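Fehlersuche: Greiferbacken verlieren oder verdoppeln die Stofflage

Stand: Mai. Gilt für Handgreifer der Baureihe Skullis mit gerippten Backenbelägen, Firmware ab 2.

Fehlerbild

Beim Aufnehmen flach liegender Textilien meldet die Steuerung „Griff geschlossen“, obwohl zwischen den Backen kein Stoff liegt oder die Unterlage mitgefasst wurde. In der Aufzeichnung ist der Fehler schwer zu erkennen, da der Backenabstand in beiden Fällen plausibel aussieht. Bei Rakine trat er in einer Reihe von 800 Griffen überwiegend an schwarzen, matten Stücken auf. Die Auswertung stammt von Gadisa Tilahun.

Voraussetzungen

Greifer einschalten und die Backen einmal vollständig öffnen und schließen. Beläge mit einem trockenen, fusselfreien Tuch abwischen. Lose Gelenkstifte vor der Prüfung nachsetzen, sonst sind die Messwerte unbrauchbar.

Schritt 1: Kante anfahren

Das Kleidungsstück flach auslegen und die Backen weit geöffnet an die vordere Kante führen. Beide Spitzen sollen knapp über der Grenze zwischen Stoff und Unterlage stehen. Liegt das Stück auf einem Laken, gibt die Matratze nach, und die Backen ziehen beim Schließen leicht eine Lakenfalte mit ein. Ein gemustertes Laken erleichtert die Kontrolle, die Kante hebt sich deutlich ab.
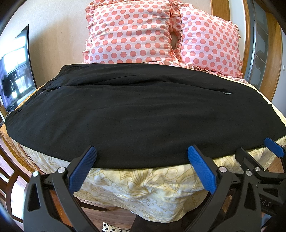

Schritt 2: Schließen und Restspalt ablesen

Langsam schließen, dabei nicht nach unten drücken. Den Restspalt im Diagnosemenü unter „Shiferaw-Test“ ablesen und notieren. Anschließend denselben Griff neben dem Stoff ohne Material wiederholen. Unterscheiden sich die beiden Werte nicht, hat der erste Griff ins Leere gefasst oder der Nullpunkt ist verschoben. Im zweiten Fall mit Schritt 4 fortfahren.

Schritt 3: Gegenprobe auf fester Unterlage

Das Stück auf einen Tisch legen und erneut greifen. Der Stoff muss mittig im Spalt zwischen den Belägen sitzen. Hängt er nur an einer Spitze, den Griff verwerfen und tiefer ansetzen.
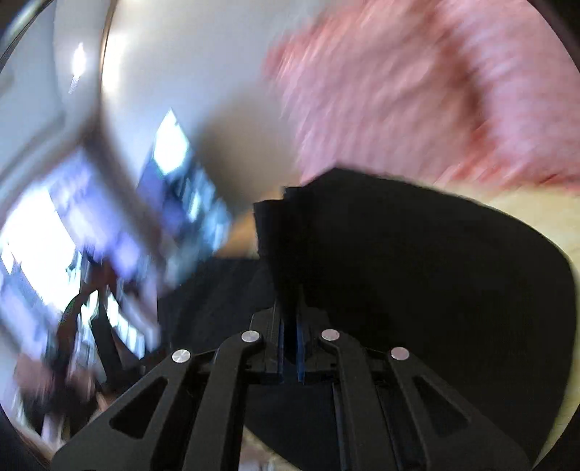

Den Griff 9 Sekunden halten und den Restspalt ein zweites Mal ablesen. Nimmt der Wert in dieser Zeit ab, rutscht der Stoff durch. Ursache sind meist abgenutzte Rippen, seltener eine zu geringe Schließkraft. Beläge immer paarweise tauschen.

Schritt 4: Nullpunkt neu setzen

Backen ohne Material schließen, „Nullpunkt übernehmen“ wählen, öffnen. Danach die Schritte 1 bis 3 wiederholen.

Sicherheit

Während des Schließens nicht mit der freien Hand zwischen die Backen fassen, auch nicht zum Glattziehen des Stoffs. Ist eine Unterlage eingeklemmt, zuerst öffnen, dann anheben. Bleibt der Fehler nach Schritt 4 bestehen, das Gerät außer Betrieb nehmen und mit Messprotokoll an die Werkstatt Tudthorpe senden, zu Händen Ingvild Rustad.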